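Stirkinby bench log, mug lift
Thursday, late start

Picking up from where I left off. Arm is still in sim, the real one stays bolted down until the sim version stops embarrassing me. Today = mug on its side. Upright pick is fine, has been fine since the Flundard offsets went in. Sideways mug is a different animal.

Setup same as before. Two tables, one arm, one mug, nothing else out. Low poly mug from the Zinda pack, the teal one. Collision mesh is the coarse one too so contacts are cheap. Handle loop is open in the mesh, I checked, not a filled hull this time. (Filled hull cost me a whole evening in October. Never again.)

Spawn: on its side, handle toward the near edge. Seed 711 for everything below unless I say so. Don't touch the seed!!

Wrist view first, before any closing command.

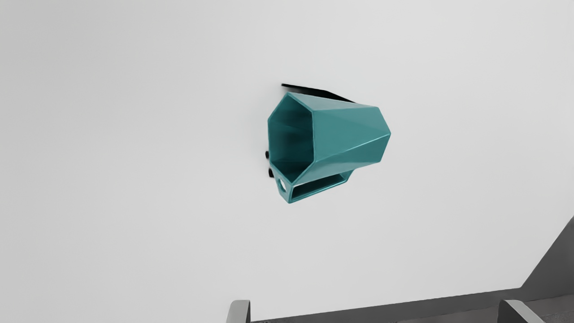 Wrist cam, mug on side, mouth to the left. Fingers open at bottom.

Shadows are way too hard. Big black sliver coming off the top side of the mug, plus a couple of small black blobs by the rim on the left. Segmenter will probaly grab those as part of the mug. Need softer light or a bigger shadow map, try light first. Also the highlight along the long ridge on the body is bright enough that the edge finder might like it better than the rim. Mask it? Or just drop specular on the material. Drop specular. Easier.

Grasp candidates, thinking out loud:
- across the body, near the narrow end. Taper goes the wrong way, fingers could squeeze it out toward the base. Kerekes pads might hold it, the stock ones I doubt.
- handle bar. Thin, but both sides are reachable from above if the wrist is turned. Needs clearance under the bar, have not measured.
- one finger in the mouth, one outside on the wall. My favorite. Mouth tips up a little so there is some room to get in. Rim yaw has to be good tho.

Going with rim first, handle as fallback.

Planner: bumped iterations to 1640, the old limit was bailing out before it found the turned wrist pose. Joint 7 in the config is a leftover from the other arm file, commented it out, Crescencio if you pull this and your build complains that's why.

Room cam next, to check the approach from the side. 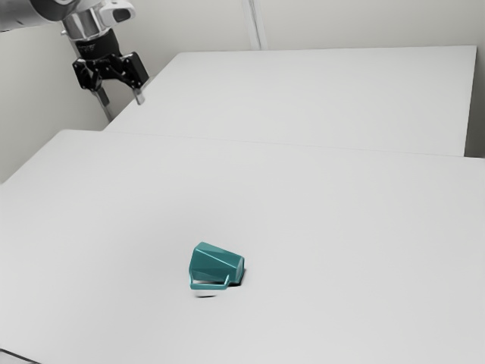
Room cam. Arm up and left, gripper open, mug on the near table.

Things to fix from this one:
Seam between the two tables. Very faint in the render. If the tops aren't at the same height in the file the mug will catch when I drag it across. Check z on both, make them match, then put a real gap in later bc the shop tables have one.
Room cam can't see the mouth at all from over there, mug faces away. So useless for rim yaw. Fine for watching the base and handle. Second room cam on the other side? Costs frame rate. Ask Crescencio Villaseñor what he runs at home, he had 2 going on a worse machine than mine.
Dark line on the table just below the handle, separate from the mug. Pretty sure thats shadow and not geometry, turn shadows off for one render and see.

Not done today: friction sweep, pad swap, anything with the real arm.

Next time
- light size up, specular down, rerender same seed
- table z
- rim grasp, slow close, log finger force
- write down the wrist offset somewhere that is not the back of the Flundard box

Config saved in the shared folder under mug_side. Pls copy before editing. Shop closing, lights going off in here.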